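Mallimness Robotics Club - Minutes of the November Meeting
Nov 7, 2023
2 min read
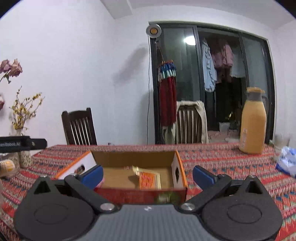

1. Gripper project (Urio)
The household picking project has its name at last: Urio, by a show of hands, beating Oltis by one vote. The build group reported on the tabletop work and everyone wanted to talk about it at once, so this item ran well over. The goal for the season is 2,000 recorded tries at ordinary kitchen-table jobs, and the count stands at 353. That is a great start for a group that only settled on the task list last month! The discussion was mostly about boxes. An open cardboard box with just a small flat packet and a folded wrapper in the bottom makes a harder job than a full one, as the fingers have to go down between the end flaps and still have room to open. One member asked if we should switch to a plain cloth, with all those red and orange zigzags under the box, and the vision group said please don't - they want busy patterns in the set. Agreed to keep patterned cloths for at least half the remaining tries.

2. Task list
Agreed to add: closing box flaps, moving a jug by its handle, and picking up a crumpled plastic bag. The bag got a cheer and a groan. Folding cloths was put off until after the winter break. Anyone who wants to write up a new task should use the one-page form and bring it on paper.

3. Finger pads
The blue pads are holding up well. The newer members tried three softer versions printed at school and passed them around the room. Lots of good ideas here, including a ribbed pad that two people came up with separately. Both will be tested on the same set of objects, 60 tries each, and results brought to the next meeting.

4. Nenidus Open
The competition is in May and we are going! Entry is open to teams of up to six, and we have enough people for two. The rules allow one practice run and then three scored runs on objects the teams have not seen before. Team lists to be settled by the end of January. Beginners are very much encouraged to sign up, and the older students offered to run a practice hour before each meeting.

5. Money
The club has $200 left for parts this term. Agreed to spend up to half on bolts, bearings and pad material and hold the rest for travel.

6. Other business
- The sign-out sheet for tools is back on the cabinet door. Please use it.
- Spare batteries go on the charger before you leave, even if you only used one.
- Request for more snacks. Carried with no one against.

Actions
Build group: print both ribbed pads.
Vision group: sort the 353 tries by object and share the list.
All: bring one empty box from home, any size.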